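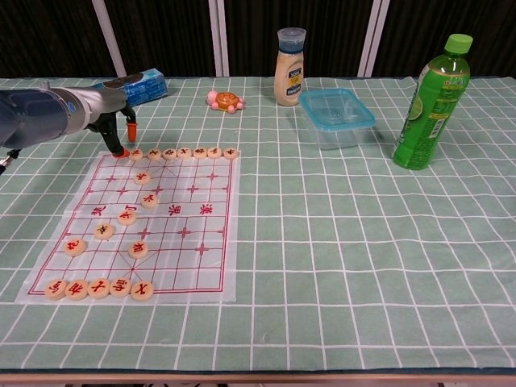 How to get wax off a tablecloth

Leave the wax to harden before you touch it. On a small cloth, 30 minutes in the freezer will do it – for a large one, hold a bag of ice on the spot. Lift off what you can with a blunt knife.

Lay kitchen paper under and over the mark and press with a warm iron, no steam. Change the paper as it soaks up the wax.

Dab any colour left behind with washing-up liquid, then wash as the label says. Keep it out of the dryer until the mark has gone.

Yvonne Bloxham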